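Clidley Bench Pair – two-handed robot station for small parts assembly
Product page, last updated 22 March 2025
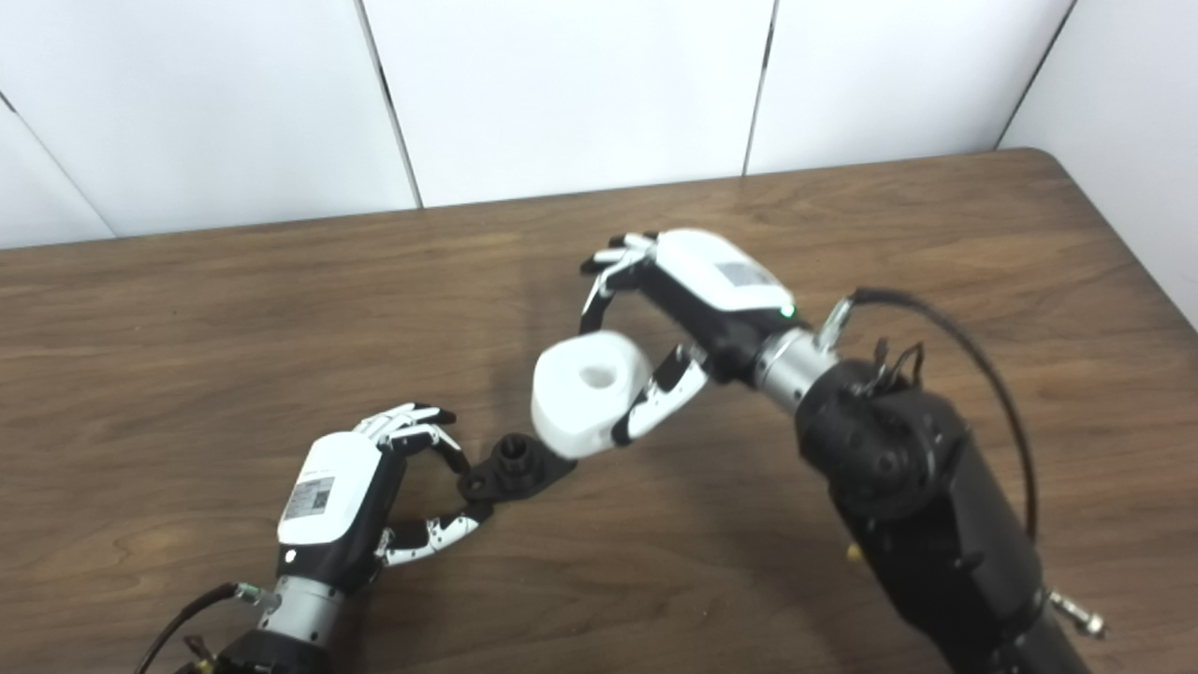 What happens to the people who do this work now?
In the shops we supply, most of them stay on the same line and change tasks. The repeated hand motions go to the station, and the operator takes over loading, checking and sorting out the parts that don't fit.

The Bench Pair is two arms with four fingers and a thumb on each hand. One hand can steady a molded part against the table while the other brings up the piece that goes with it. It works at a normal table height, so you don't need to rebuild the area to try it.

At work
Our longest-running customer is Bellis, a maker of pump fittings. Before the station came in, two people per shift put hubs and collars together by hand. Bellis now runs one station with one operator, and the second person has moved to final inspection, which had been short of staff since October. Output on a day shift went from 1,732 assemblies to 1,865. That is a modest gain. The supervisors there talk more about wrists and shoulders – fewer people ask to be moved off the job halfway through a shift.

There were complaints too. Operators found the first weeks dull, and some felt they were being asked to watch a machine. Bellis now rotates the post every two hours, and we suggest the same to new customers.

What the operator does
Sets out parts and clears finished ones
Teaches a new part by guiding the hands through it
Stops the station and takes over when a part is out of shape
Signs off the first piece of each batch

Training
Allow 5 working days per operator. No programming is needed. The course is held at your site, on your own parts. Night shift sessions can be arranged.

Ordering
Clidley Bench Pair, complete: order no. 376
Includes both arms, both hands, cables, control unit and Dakach teaching software
Table not included
Spare fingertips are sold in sets, one hand per set

Delivery and installation are handled by Clirport. Please send sample parts with your inquiry – two of each is enough.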